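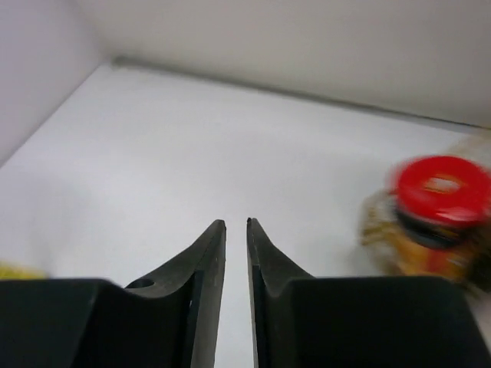 Gripper at the packing station, with a red-lidded jar at the right.

Working Beside the Gripper: Practical Tips for Small Packing Kitchens

Many small kitchens that put up preserves, sauces and pickles now use a robot arm for part of the packing work. The tips on this page were gathered at the Onderach shared kitchen, where a Tilix packing station was installed in September and where 19 people work across two shifts. They are offered to other kitchens of a similar size, and most of them concern the staff and the daily routine. Programming is left to the supplier.

Before the station arrives

Tell the staff early, and tell everyone at the same time. At Onderach the first notice reached the morning shift only, and the evening shift heard of the station from a delivery driver. It took several weeks to repair the ill feeling that followed.

Write down which tasks the station will take over and which will stay with people. The list should be plain enough to hang by the sink. Ours read: the station moves closed jars from the tray to the carton. People fill, wipe, cap, label, inspect and sign. The list has been changed twice, and each change was discussed at the start of a shift before it took effect.

Settle the question of hours in writing. Staff will ask whether fewer hands will be needed, and a vague answer does harm. Our kitchen undertook to keep all contracted hours for the first year and has done so.

Setting out the work area

Keep the floor of the enclosure clear of everything except the items to be handled. Spoons, cloths and marker pens should have a hook or a shelf elsewhere.

Wipe jars before they go in. A film of syrup on the glass is a small nuisance to a person and a large one to a gripper. A cloth wrung out in warm water is sufficient, followed by a dry one.

Use one jar size per run. Changing sizes in the middle of a run saves no time. We finish the small jars before the morning break and begin the large ones after it.

Plain white surfaces show drips and crumbs well and are easy to check at a glance. They also show scratches, so avoid scouring pads. Dish soap and a soft sponge will remove most marks, and a paste of baking soda left for 20 minutes will lift turmeric and beet stains from our own panels. Check with the supplier before using it on yours.

Care of the gripper fingers

Stop the station and switch it off at the wall before touching the fingers. This applies to every cleaning, however brief.

Wipe the fingers at the end of each shift and pay attention to joints and small recesses, where dried sugar collects. A soft toothbrush kept for the purpose works well. Do not spray cleaner directly on any part of the arm - put it on the cloth.

Scuffs on the plastic are to be expected. Chips and cracks are a different matter, and a chipped finger should be replaced before the next run. Keep a spare pair in a labeled box. We keep ours with the spare lids, where both shifts can find them.

Changes to the working day

Carton packing was the task our staff liked least, and few have asked to have it back. The work that remains is closer work. Inspection in particular takes more concentration than lifting, and people who were tired in the arms at the end of a shift now report tired eyes instead. We rotate the inspection seat every 40 minutes and have added a second lamp over the table.

The pace also needs attention. A station that never slows down can make people feel hurried, even when no one has asked them to hurry. Misell, the kitchen from which we borrowed our rotation sheet, sets its arm slower than it could run and lets the filling table set the rhythm. We have adopted the same practice. Output fell slightly and complaints nearly stopped.

Give every member of staff the authority to press the stop button without explaining themselves first. Record the stop afterward, in a notebook, with the time and one line on the cause. The notebook should be read at the monthly meeting and should never be used to judge an individual.

Train in pairs. One experienced packer and one newer colleague make a good team, and 30 minutes at a quiet time of day is enough for a first session. Repeat it after any change to the layout.

Keep the hand-packing skills alive. Once a month we pack a full run by hand, with the station off. When the power failed on one side of the building last winter, the orders for the Riedl market still went out by noon.

Comments (4)

pantryshelf
The toothbrush tip is a good one. We have been using cotton swabs and they leave fluff in everything.

Glenbrook Kitchen
Does the baking soda paste dull the panels over time? Ours are glossy and I'd like to keep them that way.

jam_and_rye
I pack for a living and the bit about tired eyes is right. Every 40 minutes sounds generous, we switch once an hour if we're lucky. Printing this for my supervisor.

M. in shipping
What do you do about square jars? Ours turn a little on the tray and someone has to stand there straightening them all morning.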